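Wipe First, Calibrate After

I look after a cell with two hand-held grippers and a white table, and I want to defend the most boring part of my job. I think that cleaning should be the first step of every setup. In many places it is the last step, done when there is time left.

When I started at Turunen, the setup sheet had 20 lines and the word "clean" was in none of them. We checked the cables, we opened and closed the fingers, we started the recording. If the numbers looked strange, we calibrated again. One January we lost two mornings this way. The cause was dust and a little grease on the finger pads.

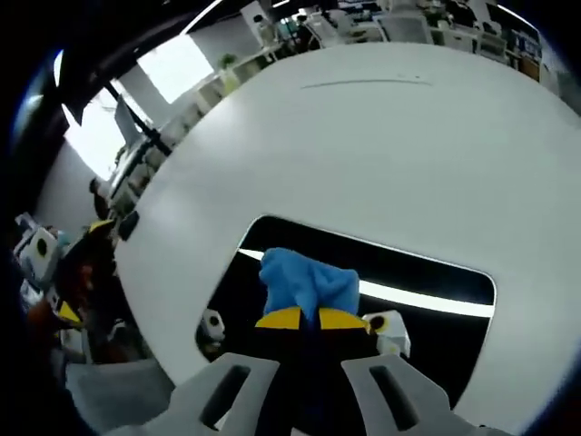 My colleague Lærke Vídalín rewrote the sheet after that. She put the cloth on line 2, directly after the power check. Some people complained that a person with an engineering degree should not spend time with a towel. I do not agree with them. The person who wipes is also the person who looks, and a loose screw is easy to find when your eyes are already close to it.

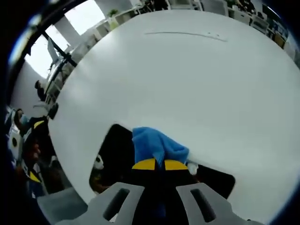 I also believe that the cleaning should be done with the gripper itself when this is possible. A soft cloth is a difficult thing to hold. It folds, it slips, it changes its shape. If the fingers can keep it under light pressure, I learn more about their condition than from the closing test with a hard block.
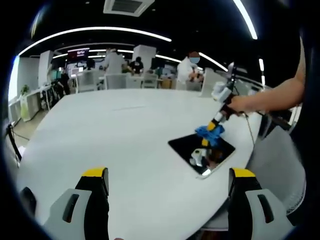
The second gripper with its blue cloth, over the tablet.

Kiri Treloar, who plans our hours, has a fair argument against me. She says that we did 712 setups last year, and that even a short wipe becomes many hours. I accept her number. But she counts only the minutes we spend, and the lost mornings are in no table.
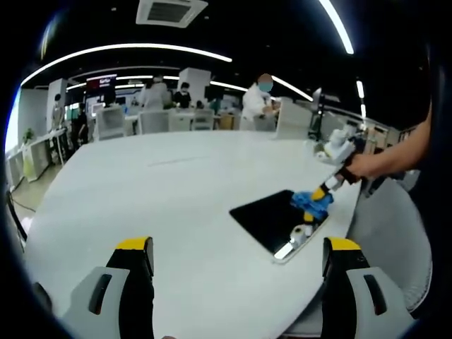 A glass surface needs more patience than a painted one, and I would give it a separate line on the sheet. Lærke thinks one line is enough for everything. We still discuss it, usually at the end of the shift, and for now the sheet stays as she wrote it.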